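Best way to stop paper cups tipping over at an outdoor party (and saving the table top)?
Posted in Home & Hosting — 2,421 views

Hello all, I hope this is the right section, I wasn't sure whether it belonged here or under Furniture. I'm helping to put on a lunch in June for my mother's side of the family, 47 people if everybody who has said yes turns up, and we'll be using plain white paper cups because there is no way I'm washing that many glasses in her little kitchen. We did the same thing last summer and the cups drove me up the wall. Every time I turned my back another one was on its side. Coffee, lemonade, you name it.

The other half of my trouble is the table. It's a big smooth one with a matte painted top, a sort of grayish dusty pink (my mother calls it mauve and gets cross if you say pink), and it marks if you so much as look at it. I don't want to cover it up completely — she's proud of it — but I also don't want to spend the evening scrubbing.
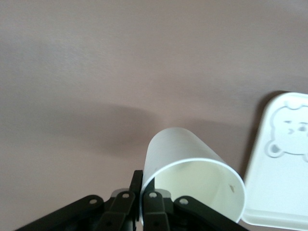 I've thought about buying the heavier cups from Rilberg, the ones with the wider bottom, but they cost a good deal more and I've only ever seen them in packs of 20. I've also thought about trays. Does anybody have a method that works with the ordinary kind? And if coffee does get on a matte surface, what do you use that won't leave a shiny patch? Thank you so much in advance, and sorry for going on.

Anikó Rácz

12 replies, showing the 3 most helpful

PorchLightPleltham

Hi Anikó, what a lovely thing to do for your mother! I've run the drinks table at our street lunch in Pleltham for a good many summers now, and I've mopped up more lemonade than I care to remember, so here is what I've settled on.

Empty cups are the ones that go first. A paper cup with nothing in it weighs next to nothing, and a sleeve brushing past will knock it flat. So don't set them out ahead of time in nice rows the way you would with glasses. Leave them in a stack, upside down, on a tray at one end, and let people take one as they pour. When the stack gets short, put out another. I know the rows look prettier, and I did it that way for ages before I gave up.

For the full ones, fill them a bit over halfway. A cup filled right to the top gets squeezed when it's picked up, and over it goes, or at least the top inch does. And put a trash can at each end of the table, with no lid. People will set an old cup down anywhere if they have to walk or lift something, and it's those old ones with a last sip in the bottom that make rings.

If you want to save the look of the table, lay a runner down the middle and keep all the drinks on that. Cotton is fine. You still see the painted top on both sides, and most drips land on the cloth. My neighbor Mrs. Szabó puts a folded dish towel under hers as well, which I thought was fussy until the year of the iced tea.

Have a wonderful day, and do save yourself a plate before the cousins get to it.

gluepot

muffin tins. turn the tray right side up, one cup per hole, done. check your cups fit first, mine are a bit narrow at the bottom and they wobble

Marlene in Cemthorpe

I can only help with the table part, but I do have a matte painted one myself, so I've had some practice.

Blot first and don't rub. Rubbing is what makes the shiny patch, and once you have one it's very hard to get rid of — I have one the size of a saucer by the window and I've learned to put a plant on it. Press a dry cloth on the spill, lift, and press again with a clean part. Then go over it with a cloth wrung out in lukewarm water and one drop of dish soap, very lightly, and dry it straight away. For coffee with milk in it I do the soapy part twice.

If there's still a faint ring, leave it until the next day before you try anything stronger. Mine have often faded by the morning. Please don't use the white foam erasers, whatever the package says, and try anything new on the underside of the table first. I wait 5 minutes and then look at it in daylight, because under the kitchen lamp everything looks fine.

The runner is a good idea, too. Wash it before the party if it's new, especially if it's a dark color. I had a red one that got damp and left its own mark, and that took me longer to get out than any coffee ever has.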